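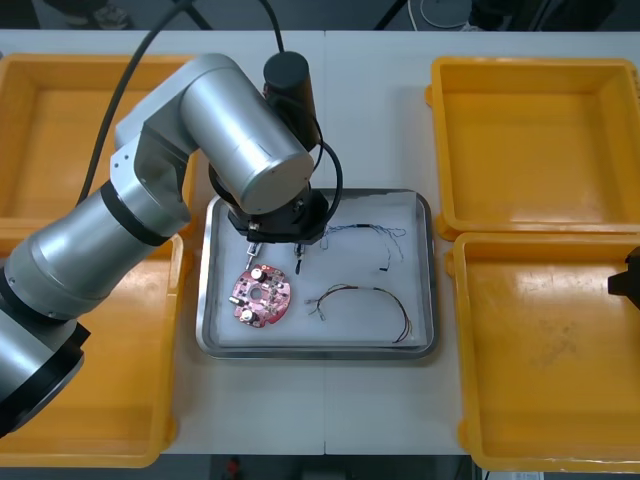 Graham Lambert writes: We bought the Tadia bench in February for our repair room and it has stayed level on a bad floor. The feet were stiff to turn at first, so put a drop of oil on the threads before you stand it up.

Tadia Bench 2000
Item no. 2623

A fixed-height bench for light assembly, sorting and repair work. The frame is welded steel with a powder-coated finish. The top comes in white or grey and is 26 mm thick. Wipe it with a damp cloth and mild soap. Do not use scouring powder or bleach.

Length: 2000 mm
Top thickness: 26 mm
Feet: screw-adjustable, with lock nuts
Guarantee: 3 years on frame and top

Benches can be bolted end to end. Joining plates are sold separately and fit under the top, where they do not get in the way of drawers. For a long run, level the first bench fully before fixing the next.

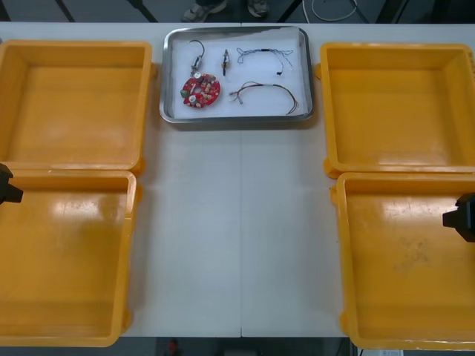 White worktop with open yellow cases and a steel tray of electronic parts.

Delivery and fitting
The bench arrives flat-packed on a pallet. Two people are needed to lift the top. Tools are not supplied; you will need a socket set and a spirit level. We deliver to the kerb unless you book fitting from our Drirkcombe depot when you order.

Also available
Drawer unit, lockable
Lower shelf
Back panel with hooks
Spare feet, set of four

For prices on more than one bench, ask for Hongjun Yin at the sales desk.

Page last changed 16/05/2022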